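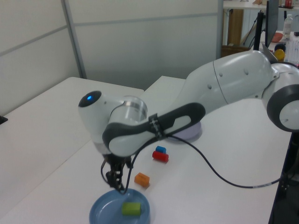 Sorting sounds like a topic for four-year-olds, and I say so every year on day one, right before half the room gets stuck on it. Week one is all about deciding what goes with what, and I want you doing it with your hands before we touch the reading (Mallet, chapter 18, the short one - read it anyway!). Pick a rule, say it out loud, then stick to it. If your rule is "blocks go on the plate," then the lime-green one on the blue plate is done and the orange one on the table is still waiting its turn. If your rule is "only the rectangular ones," the red cylinder stays where it is for good, and the little blue block behind it doesn't. Same blocks, same plates, totally different answer. I love this exercise more than I probably should.

Unit 1: Picking a rule

Write your rule on the sheet before you move anything. One sentence, and please use words a stranger could follow. "By color" is too thin - does lavender count as blue? Last March I had a whole table argue over that one until the bell, and I let them, and we ran out of time for Gristlow's diagrams. Settle your edge cases on paper first.

Unit 2: Setting down and picking up

Keep the plates far enough apart that you can reach between them, and leave some bare table near each one. You'll want a spot for pieces you haven't decided on yet. Move one piece at a time, even if your other hand is itching to help.
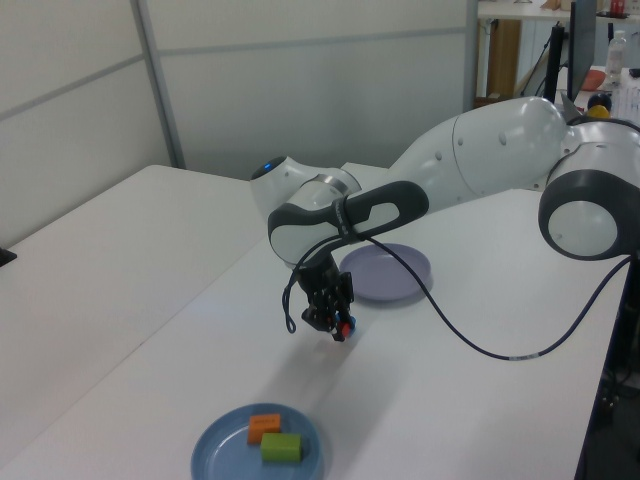
Unit 3: Swapping rules

Trade sheets with the next table and sort by their rule, no questions asked. You get 20 minutes. Where you got stuck, mark the word that tripped you up and hand the sheet back. Bring the marked copy to room 497 next time, along with the Setitum worksheet, front side only.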